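In Defence of the Boring Meeting Table

Writing this quickly, between other things, so forgive the mess.

Our strata had its yearly meeting in May and it ran 2 hours and I came out of it in a good mood. Yes really. I've been trying to work out why ever since, and I think I've got it, or part of it. We argued about bins. We argued about bins in one room, at one table, and at the end there was a decision and people went home.

Compare that to the rest of the year. The rest of the year we have the app.

The app is called Rovura. You may have something like it in your building, they all look the same. There's a feed, there's a poll button, there's a bell that goes red. Management brought it in to replace meetings because "people are busy", and people are busy, I'm busy, I'm typing this with a pot on the stove. But what did we get for it? One thread about the visitor parking got to 90 replies. Ninety! Nothing decided. Two households no longer say hello in the lift. The visitor parking is exactly as it was.

So my argument, such as it is. Some things should be done on paper and in person, slowly, by whoever can be bothered to turn up. And the fact that it's dull is a part of why it works.

Paper first, as that's the bit I get teased for. I like a printed agenda. One sheet, both sides if you must. A printed agenda has a bottom. You get to the bottom and it's over. A feed has no bottom, you could scroll back to the plumbing saga of three winters ago and somebody will, and they'll reply to it, and there goes the evening.

Also you can write on it. I've got old agendas with sums in the margin, arrows, a phone number for a roofer, the word NO underlined so hard it went through. Try finding anything like that in Rovura. Comments get "archived" after a while, which as far as I can tell means gone.

People say waste. All that paper, think of the trees. Fine, I do think of the trees. Use the back. Cut it up for shopping lists. Scrunch it up at the end of the night if you want, there's some satisfaction in that too – item seven, done with, in the bin. Our whole meeting used less paper than one week of pizza flyers in the lobby.
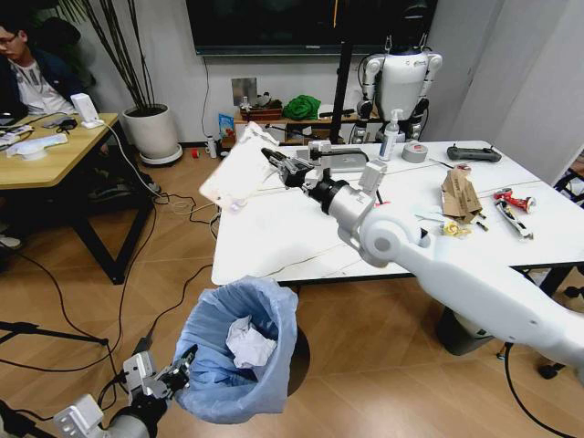
The trouble with everyone having a say

Now the harder part. The usual defence of the app is that more people take part. And they do, I've seen the numbers in the managment report, they're proud of them. Out of 100 units nearly all have logged in at some point. At the May meeting there were 15 of us.

So who's more democratic? I lost sleep over that one, well, a bit of sleep.

But logging in isn't taking part. Tapping a thumb on a post about the hallway carpet isn't taking part either. The fifteen who came had read the quotes. They'd asked their neighbours. One couple brought a written question from the people downstairs who work nights. And when somebody said something daft (me, about the bike racks) there were faces to tell me so, straight off, kindly enough. I changed my mind in under a minute. I have never once changed my mind in a comment thread and I don't beleive you have either.

There's a thing that happens to your voice in a room. You hear yourself getting whiny. You stop. On a screen you don't hear it, you just keep going, and then it's written down for ever with your unit number beside it.

I grew up with this sort of thing, maybe that's the bias. The hall in Drutunberg, bad heating, worse biscuits. My parents dragged us along and we did homework under the coats. I remember hours of talk about a culvert. I couldn't tell you what a culvert was. But I knew who cared about it and who was only there to be difficult, and I knew the ones being difficult still got a cup of tea. That stays with a kid.

And yes, I know. Not everyone can come. Shift workers, parents, people who don't hear well in a big room, people who find the whole business frightening. A fair objection and I don't have a full answer. Let people send notes. Let them phone in. Move the time around, 7 pm suits some and kills others. Put the minutes under every door, on paper, in large type. It's work but it isn't hard work, and it costs less than what we pay each year for the bell that goes red.

What I won't accept is that the fix for a meeting some can't attend is to have no meeting at all.

Any table will do, by the way. Doesn't have to be a boardroom.

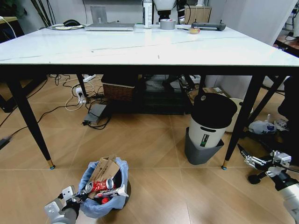
My sister-in-law's building over on the Dirov side meets in the back of the Babić bakery after closing, which sounds lovely and apparently is mostly flour on your sleeves. They've settled their roof levy, their dog rule and the colour of the front door, all in there. The door was the worst of the three. There was shouting over the door. It's green now and everybody lives with it, including the ones who shouted, as they were there when it was voted and could see it was close.

That's a lot of what I'm after. Losing in front of people, and watching them see you take it. It's easier to live with than a bar chart.

I'm not saying rip the app out. Use it for the water shutoffs. Use it for lost keys, found cats, who's got a ladder. It's good at that, credit where it's due. Just stop pretending a poll that closes at midnight is the same as fifteen tired neighbours and a sheet of paper each.

The next one's supposed to be online only, there was a notice. I've written back asking for a room. On paper, slid under the office door. No reply so far, and the pot's boiling over so I'll have to leave it there.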